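From: Sayaka Tamura
To: bin-picking list
Subject: Re: how many grasps before we can stop

Edgardo Tagle wrote:
> We're at 2,083 attempts on the Zinine arm and the model still
> treats anything near a wall as lava. Do I keep going with the same
> objects, or swap the set? Also, does anyone log the misses, or is
> that just me being sentimental?

Edgardo,

Swap the set. We did our first 300 at Voltcombe with one kind of block, and the network became the world's leading authority on that block. Then we gave it anything with a rounded outline and it went for the nearest scratch in the metal.

Log the misses, please. I threw out a whole February of them because they made the success plot look bad. The plot looked great. The policy did not.

What we run now is a few small things in the metal bin at a time, mixed shapes, nothing matching. One comes up, the others stay put, and you get a fresh layout for free when it goes back in. On this run it has the teal lump in the gripper, with the yellow block and the red hexagonal piece still on the floor of the bin:

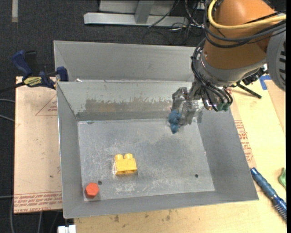 Settings, since you'll ask

- 4 objects at most. With 5 we mostly collected footage of traffic jams.
- Drop point picked at random, walls and corners included. If you always release in the middle, you get lava.
- Clamp the bin. Ours wandered for a day and the labels wandered with it.
- Save the picture from before the grasp along with the outcome. Nullalau's loader wants both and will sulk silently if one is missing.

I can send you the Šťastný script for the random drops. It has one comment in it, and the comment is "why".

Sayaka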